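Vase Life of Cut Carnations in Plain and Treated Water
Zeeshan Bukhari and Hina Bangash

1. Purpose

Cut flowers fail mainly through blocked stems and bacterial growth in the water. The project compared two ways of holding carnations at room temperature: plain tap water, and tap water with sugar and a small amount of bleach. A secondary question was whether container shape affects how much water is lost to evaporation.

2. Materials

Stems were bought in June from Handow, a wholesaler in Jatoi, in a single lot of 56. All were the same grade and were cut at the same stage of opening. Each stem was recut under water to a uniform length and stripped of its lower leaves. Water volume was set at 600 ml per test container — enough to cover the cut ends for the whole trial without topping up.

Small glass vases were considered for the evaporation test, as the width of the neck sets the area of water open to the air.

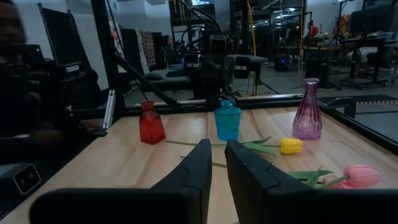

3. Method

Half of the stems went into plain water and half into the treated solution. Containers were weighed every morning at 8:00, first with the stems and then without them. The difference between successive weighings of the container alone gave total water loss. Matching containers with no stems were weighed at the same time, and their loss was subtracted to estimate uptake by the flowers.

A stem was recorded as finished when its petals curled inward or its neck bent. Both authors scored each stem separately. Where the scores differed, the later day was used.

Container shape was handled as a separate factor. A squat body with a short neck and a taller form with a narrow neck can hold the same volume and still expose different surface areas.

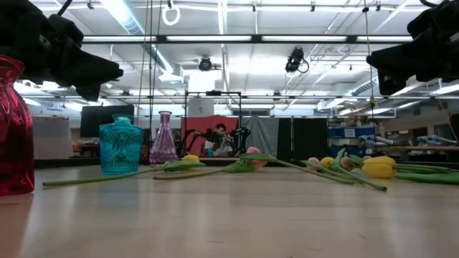 Figure 2. Glass vases and a red vase with a flared neck.

4. Results

Treated stems lasted 3 days longer on average than those in plain water. In total, 1,306 weighings were logged on the Stirno scale. Evaporation was higher from wide-necked containers, but the effect on vase life was too small to separate from normal variation between stems.

5. Limits

Room temperature was not controlled overnight. Only one flower type was tested, and bacterial counts were not made, so the cause of the longer life in treated water is inferred from cloudiness alone.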